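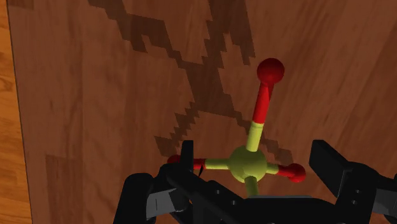
A reader wrote in after the February headset roundup to ask why the Monari Cisura wasn't in it, and said any list of headsets for team shooters was useless without one. Fair enough. We bought a Cisura at full price and have used it as our main headset ever since.

Monari Cisura wireless headset review

The Cisura weighs 251 grams on our scale without the microphone. That is light for a wireless model, and it stays comfortable through a long evening of ranked play. The ear pads are cloth and come off with a twist. Glasses wearers should be fine, though the clamp is tight for the first week or so.

Sound is tuned for footsteps and reloads. In Odoi, where most maps have two or three floors stacked on top of each other, it was easy to tell whether someone was above or below. Explosions are thin and music sounds flat. You can add bass in the Monari software, but past the halfway mark it starts to cover up the quiet stuff, so we left it alone.

The microphone is the best part. Teammates said voices came through clear, even with a mechanical keyboard going. It detaches, and the mute switch is on the left cup where your thumb lands on it. There is a short beep when you mute and a lower one when you unmute. 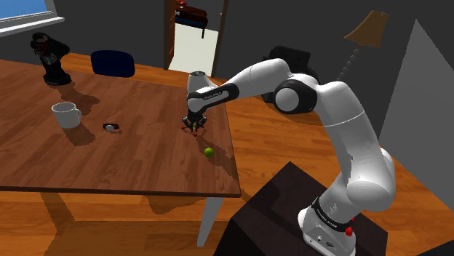 Battery life was good. We logged some 300 hours on it and charged about once a week. It takes a little over two hours to fill, and you can play while it's plugged in. The low battery warning comes late - you get maybe ten minutes.

The software is the weak spot. It forgot our settings twice after updates, and the chat mix dial stopped working until we reinstalled. If you only use the headset on a console you won't need it, but then you're stuck with the default tuning.

Compared with the Sistov wired set we used before, the Cisura has a better mic and a slightly narrower sense of space. The Sistov costs half as much and has no software at all. If your desk setup doesn't mind a cable, it is still the one to buy first.

Pros: light, clear microphone, good positional sound, washable pads
Cons: thin bass, buggy software, late battery warning

Score: 7.5 out of 10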